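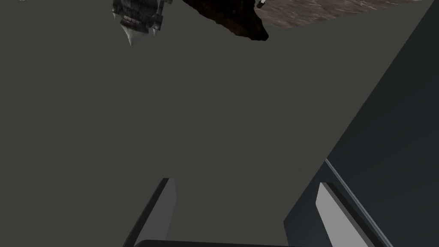
Figure 6. Simulated wrist view with the gripper open and nothing between the fingers.

6. Matching the simulated wrist view to the arm

Before you start, finish section 5 and save the joint limits. The Priver viewer must be running and the arm must be switched off at the bench. Everything in steps 1 to 9 is done on the computer. The real arm moves for the first time in step 10.

1. Start Priver and open the bench file from your Fistora folder. If the list is blank, the folder path is wrong. Go back to 3.2.

2. Choose the wrist view from the drop-down list. The fingers should come up from the bottom of the window, as in Figure 6. If they come down from the top, set Roll to 180 and press Apply.

3. Open the gripper fully with the slider. You should see a wide gap between the fingers, with the flat grey-green surface showing through it. A thin dark curve of the gripper base along the bottom edge is normal.

4. Check the right-hand side of the window. The large slate-blue panel in Figure 6 is most likely part of the arm's own housing. Some of it will always show with the wrist view in this position. If your view has a panel covering the right finger as well, reduce Offset X one step at a time until the finger is clear.

Note: Offset X and Offset Y are measured from the wrist flange, and Offset Z from the palm. This changed with the July release. If you have an older settings file, type the three values in again by hand.

5. Set the tilt. You want the far edge of the flat surface to run across the upper part of the window, with whatever lies beyond it only partly showing. Objects along that edge will be cropped at the top, like the grey-and-white one and the dark brown one in the figure. Leave them where they are. They are not used in this section.

6. Close the gripper to 40 per cent, then open it again. Both fingers should move by the same amount. If only one moves, the mirror setting in the joint file is missing. Add it under the right finger and reload.

7. Turn Shadows off. The flat lighting makes the edges of the finger pads easier to pick out, and the view will run faster on an older laptop.

8. Press Save View and give it a name without spaces. Wiebke Tiedemann's loader script stops at the first space it finds and does not give an error.

9. Read the encoder value for the open gripper at the bottom of the Joints tab. On the Dotamport bench arm it is 1,646. Yours will differ if you cut your own finger brackets or used a different servo horn. Write the value inside the lid of the control box.

CAUTION: The next step moves the real arm. Clear the bench, put on eye protection and keep one hand on the stop button. Do not reach between the fingers while the supply is on – the servos hold their position and will pinch.

10. Switch on the bench supply and wait for the Herath board to show a steady green light. Press Link. The wrist turns slowly to the saved position and the gripper opens. If the arm moves quickly or in the wrong direction, press stop, switch off and repeat 5.4.

11. Compare the open gap on the arm with the gap in the viewer. To correct a small difference, change the open value by no more than 60 counts at a time, save, and press Link again.

Note: The simulation does not include the cable loop at the wrist. Leave enough slack for a full turn each way and tie the cable at the forearm, not at the flange.

If the view goes black after linking, the wrist position is inside the housing model. Unlink, set Offset Z back to its default and start again from step 4.

If the fingers shake when fully open, lower the gain on the gripper joint only. Worn horn screws give the same fault, so check those first.

Section last changed 2019-02-14 by Elba Alarcón. Steps 6 and 11 rewritten for the new finger brackets.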